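Looking After Tickets, Programmes and Prints from Live Events
Household Advice, Evivdale Arts Centre
Revised 11th March

The Centre receives regular enquiries from visitors who wish to keep concert tickets, exhibition leaflets and signed album sleeves in good order at home. The following guidance is drawn from the practice of our own archive, which holds 3577 items.

Sorting
Wash and dry your hands before handling paper. Remove paper clips, rubber bands and sticky notes, as these leave marks. Staples should be eased open from the back with a blunt knife and lifted out; they should not be pulled. Tickets printed on thermal paper fade quickly and should be copied at the earliest opportunity. 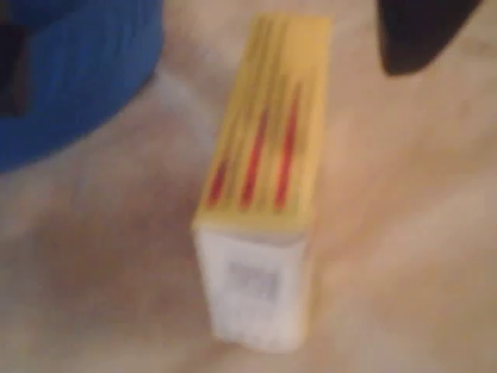 Write the date and venue on a separate slip in soft pencil and place it behind the item. Ink should not be used on or near originals. Where a programme has been folded, open it gently and leave it under a heavy book for 18 hours. Ironing is not advised, even on a low setting.

Storing
Choose a cupboard on an inside wall. Lofts, cellars and garages are unsuitable, as are shelves above radiators. Posters may be rolled around the outside of a wide tube, printed side outwards, and wrapped in acid-free tissue. Albums with self-adhesive pages should be avoided.

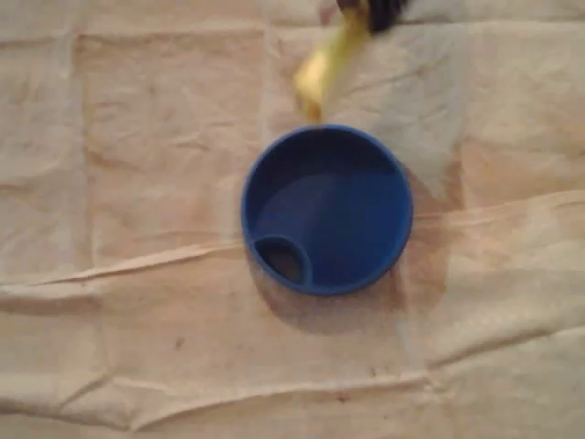
Photograph: Selma Hodžić / Evivdale Arts Centre

Vinyl records should stand upright and should never be stacked flat. Sleeves signed in felt pen must be kept out of direct light, and a framed sleeve should be moved to a darker wall from May until the end of summer.

Cleaning frames
Apply a little water to a soft cloth and wipe the glass from the centre outwards. Liquid must not be sprayed directly on to the frame, where it may run behind the glass and reach the print.

Supplies
Packs of 100 clear polyester pockets and 80 sheets of tissue are available from the Centre shop during opening hours. Visitors with damaged items of particular value should consult a paper conservator before attempting any repair.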